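3.2 Grasping soft objects with hand-held grippers
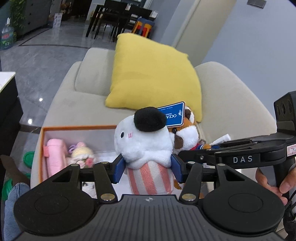 Page last modified: October, by L. Testa

Figure 2. A popcorn-bucket plush toy held between the finger pads of one hand-held gripper, with a second gripper to the right beside a brown-and-white plush animal.

The second round of the Gukmont student project dealt with soft objects. In the first round the students had worked only with rigid items, mostly blocks and cups, and the programs they trained on those recordings did poorly as soon as a cushion or a stuffed animal was put in front of the arm. Moataz El Khatib, who ran the recording sessions, proposed that the class collect a separate set of demonstrations with plush toys, and this section reports how that set was made.

Each demonstration used two hand-held grippers. The sessions were held in ordinary living rooms, and the furniture was left where it stood. Students were told to treat the sofa seat as the work surface. This was a change from the classroom bench, and it brought in a problem we had not planned for: a toy pushed into a seat cushion sinks, and the fingers then have less of it to close on.

The gripper in the lower part of Figure 2 has a ridged black body with a pair of linkage arms that end in navy-blue finger pads. The pads press on the toy from either side. We asked students to grip plush toys at the body and leave hats, ears and tags alone. The toy in Figure 2 is a fair test of that rule, as its fuzzy black beret sits on a round fluffy head and leaves the striped lower section as the plainer surface. The card beside the beret was a further complication. Stiff cards and labels on toys were kept in the recordings on purpose — the earlier set had none, and we wanted the programs to meet them in training.

The class recorded 214 demonstrations of soft objects against a target of 400. Most of the shortfall came from sessions that ended early when the recording software, Jevora, stopped saving the wrist data. Demonstrations with missing wrist data were thrown out whole. Testa checked the remainder by playing each one back at half speed and marking the point where both fingers first touched the toy. Where she and El Khatib disagreed on that point, the later of the two marks was used.

Two faults came up again and again in the playback. Students new to the grippers closed the fingers too far, and the toy bulged out past the pads and rolled. Others held the second gripper so close to the first that the housings bumped. A short practice period at the start of each session dealt with most of the bumping. The over-closing was harder to fix, and we return to it in Section 3.4 along with the changes made to the Bisudano training script.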